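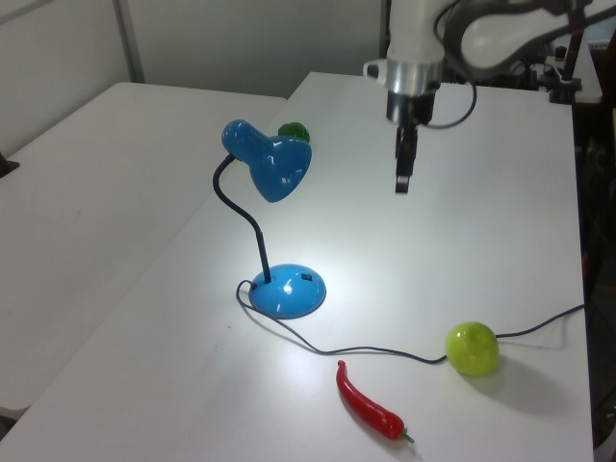 The aim of the project was to add a small sorting cell to the Brona shared workshop, using an arm the workshop already owned, and to find out how far lighting alone could be used to improve the detection of small glossy objects. The cell has a white tabletop with a second white table set at an angle to it, and the test objects are brightly coloured toy food. A single blue desk lamp on a gooseneck provides the local light. With the shade turned down towards the main table, the light falls in a pool and the adjoining table is left in shadow, so one view from the fixed camera contains two quite different background levels. The red pepper and the lime-green ball both lie on the main table, with the lamp cord running between and past them. The cord became the largest single source of false detections in the first half of the project, and much of this report deals with it.

1. Background

The workshop's existing control software, Wemulix, was written by an earlier student group. It moves the arm to a stored position, opens and closes the gripper, and returns to a rest position above the table. It had no camera input. Objects had to be placed by hand on marked points, and any object placed away from its point was missed.

Our task was to replace the marked points with positions taken from a camera. The brief set three limits. The arm and gripper were not to be modified. The camera was to stay fixed and was not to be mounted on the arm. The work was to be done in the shared room, where other members switch the ceiling lights on and off as they need them, and the cell had to keep working when they did.

2. Layout

The camera looks at the main table from a fixed mount. The arm reaches in from above and hangs the gripper with its fingers pointing straight down. All picks are made from this vertical attitude. Tilted picks were considered and rejected early, as Wemulix has no check for contact between the wrist and the table.

The second table is used as a parking surface. Objects on it are ignored by the software. The seam between the two tables runs diagonally in the camera view and is stored as a straight line. Any detection on the far side of the line is thrown away.

The lamp stands on the main table and therefore takes up part of the working area. A rectangular keep-out zone was drawn about the base, and a second, taller zone was drawn for the shade. The gooseneck bends easily, so the shade zone has a margin of 30 mm on each side. The position of the shade must be checked by eye at the start of each session.

3. Calibration

Camera positions were converted to table positions with a flat mapping. A printed sheet of dots was laid on the main table and the arm was moved by hand to a set of the dots in turn. The two sets of positions were then fitted. The sheet has to lie fully flat. In our first attempt one corner had lifted and all positions on that side of the table were wrong by more than the opening of the gripper could absorb.

The mapping is only correct at the height of the table. A round object is seen by its outline, and the centre of the outline does not lie directly above the contact point unless the camera is overhead. We corrected for this with a fixed offset for each type of object, measured once and entered by hand. It is a crude method but it was sufficient for the objects used.

4. Detection

The first version subtracted a stored view of the bare table from the current view and treated any remaining region as an object. It worked when the ceiling lights were unchanged and failed when they were changed. It also failed if the lamp cord moved. The cord is light and springs back when disturbed, and a shift of a few millimetres produced a long thin region which the software split into several pieces. Each piece was then offered to the arm as an object.

The second version, named Dreseo in our code, works on colour. Each point is converted to hue, saturation and brightness. Points with low saturation are discarded. This removes the table, most of the shadow and the cord in one step, as all three have little colour. The points that are left are grouped by hue, and groups below a minimum area are dropped.

Two problems remained with Dreseo. The first was the lamp. Its base and shade are blue and pass the saturation test without difficulty. As no test object was blue, a band of hues was excluded. This means that the cell cannot sort blue objects, and a grey or black lamp would be a better choice for any later group.

The second problem was glare. The ball has a bright highlight on its upper surface, and inside the highlight the colour is washed out. Dreseo then sees a region with a hole in it. If the highlight reaches the outline, the region has a bite taken from the side and its centre is moved away from the light. We filled enclosed holes and replaced open regions with their convex outline. The second step is unsuitable for strongly curved objects. The pepper is only slightly curved and was not much affected.

5. Gripper angle

Round objects can be picked at any wrist angle. For long objects the fingers should close across the short direction. The long axis of each region was found and the wrist was turned to match. The green stem of the pepper falls into a separate hue group and is dropped for its small area, so the calculated centre is moved slightly towards the tip. No correction was made for this.

6. Tests

The tests were made in April, over several evenings. The detection test used 846 stored views, taken with the ceiling lights on and off and with the shade in different positions. The pick test was shorter and was run on the arm itself. It consisted of 72 attempts, shared equally between round and long objects.

Subtraction gave at least one false object in almost 28 per cent of the stored views. Dreseo gave false objects only where the shade had been turned far enough to light the dark area beyond the table, where coloured labels on other members' equipment came into view. A mask along the table edge was added afterwards. The stored views were not run again with the mask in place, and this should be kept in mind when the two methods are compared.

In the pick test, most failures were with round objects. The usual fault was that one finger touched first and the object rolled. Slower closing reduced this but did not remove it. Failures with long objects were fewer and were mostly due to a poor angle on short, thick shapes, for which the long axis is not well defined.

7. Faults and changes during the build

The cable on the arm hangs in a loop beside the wrist. Large wrist turns pull on this loop, so the angle was limited to half a turn in total. A two-finger gripper is symmetrical and no pick was lost by the limit.

The lamp cord was taped down for one session. The tape left marks on the white surface and its edges showed in the subtraction method, so it was removed. Once Dreseo was in use, the cord no longer mattered to detection, but it can still be caught between the fingers when an object lies against it. The software does not check for this.

The emergency stop was moved from behind the arm to the operator's side at the request of the workshop. The change required a longer lead and a new entry in the cell's inspection sheet.

8. Further work

The offset for object height should be calculated from the camera position instead of being typed in. The lamp should be moved off the table and fixed to a bracket, which would free the keep-out zone and take the cord out of the working area. A sheet of diffusing film over the mouth of the shade would be worth testing against glare, provided it is rated for the heat of the bulb.

The code is kept in the workshop's shared folder under Najafi, together with the calibration sheet, the stored views and the table of hue limits. The limits were set for the present bulb and will need to be measured again if it is replaced.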